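Workshop > Small Spaces > Cords and Power Strips

I've been on a cord kick all month, so bear with me. My work table is a cheap one with a light wood top, and I keep a big white board over it so glue and pencil marks don't end up in the wood. Love the board. What I don't love is how one power strip can take over the whole thing the second I put it down!

White cord, white strip, white surface.
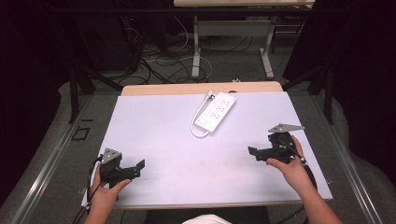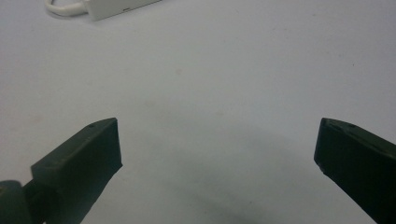
How do I store a power strip without wrecking the cord?

Coil it in big loose loops, the size of a dinner plate or so, and hold the loops with a strip of hook-and-loop tape. I used to wrap mine tight around the strip itself (I know, I know) and the cord got stiff and kinky right where it meets the plastic. That's the spot that wears out first. If yours is cracked or feels soft there, toss the whole thing, no tape repairs.

A few more things that work for me:

Label the plug end AND the strip end. Masking tape and a marker, done. My friend Nathalie Van Dijk writes the cord length on hers too, and I've stolen that idea, because pulling out three short ones before you find the long one is no way to start a project.

Unplug before you wipe. I go over the strip with a dry cloth and get the sawdust out of the outlets with a soft dry paintbrush. No sprays, ever.

If you want the strip off the table, look at the back for keyhole slots. Lay a piece of paper over them, rub with a pencil, and you've got a drilling template. Mine came out level on the first try, which never happens to me.

Don't hang anything heavy on the loop end of a coiled cord. Ask me how I know.

I bought a Skilteo bin for the coiled ones and a roll of Modov tape, 20 ties to a roll, and I still have most of it left. The lid on the bin is kind of flimsy, but I leave it off anyway. Next up is the drawer with all the phone chargers in it, and I'm putting that off until March.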